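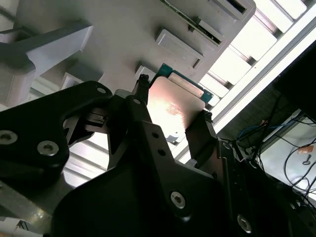
Section 4: Putting loose processors into the storage tray

If you skipped straight to this part, go back and do Section 3 first (cleaning the tray and letting it dry). I'll wait. Everybody else, let's put some chips away.

I wrote this section for the Astach tray, the light gray plastic one with the raised pockets in a row. I've been using them for my own shelf of pulled and spare processors, which stands at 417 right now, and most of the steps are the same whichever size you bought. Where the small tray and the large tray differ, I say so.

What you need on the table

The tray, clean and dry.
An anti-static mat, with its cord clipped to ground.
A wrist strap.
A lint-free cloth.
A soft brush, the kind sold for camera lenses.
Your label strips, already cut.
A good lamp you can move.

About the lamp: a bare metal heat spreader throws a lot of glare, and the printing on it can vanish completely when the light comes straight down. I keep mine low and off to one side. If you can't read the markings, move the lamp before you start tilting the chip every which way.

4.1 Getting the tray ready

1. Set the tray on the mat with the row of pockets running away from you at a slant. Straight on works too, but I find the slant much easier on the wrist, and I can see down into each pocket as I go.

2. Press down on both ends. The tray shouldn't rock. If it does, check for grit under the feet — one crumb of old thermal paste is enough.

3. Look into every pocket with the lamp. Brush out any dust, and run a fingertip along the edges. You're feeling for little plastic burrs left over from molding. My first tray had two. Shave them off with a craft knife, then brush again.

4. Slide the label strip into the channel, but don't write on it yet. (I used to label everything first and then find out that chip number three was really chip number five. Pencil, later, is the way to go.)

4.2 Getting the processor ready

1. Put on the wrist strap and clip it before you touch anything else.

2. Take the processor out of whatever it came in. Hold it by two opposite edges only. The flat metal face can take a fingerprint and forgive you, but the contact side can't, so please keep your skin away from it.

3. Check the metal face for old thermal paste. If there's any left, stop and clean it now, following Section 3.4. Paste that goes into the tray gets onto the next chip, and then onto your sleeve, and then onto the cat.

4. Read the markings and write them in your log. I use Tustora for mine, but a paper notebook does the job just as well. Copy the whole line, including the bits that look like nonsense.

5. Look along the green board that sticks out past the metal. You want clean edges with no chips or cracks. A chip with a cracked corner doesn't go in this tray. Put it in the quarantine box and look at it again when you aren't in a hurry.

CAUTION: If your processor has pins, don't use the flat pockets! The pins need foam or a pinned carrier, and Section 6 covers those. The tray in this section is for land-type chips, the ones with flat pads underneath.

4.3 Loading a pocket

1. Pick the pocket. I start at the far end and work back toward myself, so my hand never passes over a chip I've already put down.

2. Hold the processor by opposite edges and bring it in at a tilt, with the upper edge pointing toward the pocket.

3. Let that leading edge find the far wall of the pocket. Go slowly here. You should feel it touch and stop.

4. Lower the other edge gently until the chip sits square. Don't snap it, don't push on the middle, and don't let it drop the last little bit, tempting as that is after you've done thirty of them.

5. Let go of one side first, then the other.

6. Look at it from the side. The chip should sit level. If one corner is riding high, lift the whole thing out and begin again at step 2. Nudging a high corner down with a fingernail is how I lost a perfectly good one in October, and I'm still sore about it.

NOTE: Chips go in metal side up. Every time, the whole tray. If you mix them you'll have to lift each one to find out what it is, and all that extra handling is just what the tray was supposed to save you from.

NOTE: On the large tray the pockets are a hair deeper, so your fingers run out of room sooner. Keep your grip near the top of the edges and you'll be fine.

4.4 Writing the labels

1. With the last chip in, go back to the log and match each entry to its pocket, starting at the far end again.

2. Write the short number in pencil. I use my own shelf numbers (number 77 is in front of me as I type this) because the full maker's code never fits on the strip.

3. Read the whole row back against the log once more. It's dull. Do it anyway.

4. When you're happy, go over the pencil in fine marker, and keep the marker cap on whenever the pen is above the tray.

4.5 Closing and shelving

1. Set the lid on one long side first, then lower it like a book cover. It should close with no force. If it won't, there's a chip sitting high somewhere, so go back to 4.3, step 6.

2. Slide the tray into its anti-static bag and fold the open end under twice.

3. Store it flat. I stack mine four high, and I wouldn't go higher. The Cellberg boxes are a good fit for four trays with a sheet of pink foam on top, and the older Mujić boxes take three.

4. Tuck in a humidity card if your room gets damp in summer. Check it whenever you open the box.

If something goes wrong

The chip won't go into the pocket. Make sure you have the right insert for that size of processor. After that, check for burrs (4.1, step 3).

The chip rattles when the tray is closed. Wrong insert again, most likely, this time too big. A thin strip of anti-static foam under the lid will hold things still for now, but order the right insert.

I dropped one. Was it strapped hands, mat, short drop, landed on the metal face? Log it as dropped and test it before you trust it. If it landed on the contact side, look at the pads under a magnifier before it goes anywhere near a socket.

I can't get the chip back out. Don't turn the tray over! Use the finger notch at the side of the pocket and lift one edge, then take hold of the opposite edge and bring it up at the same tilt you used going in.

Section 5 covers trays for mobile parts, and you'll want a magnifier on the table for that one.

Last revised 3 June 2020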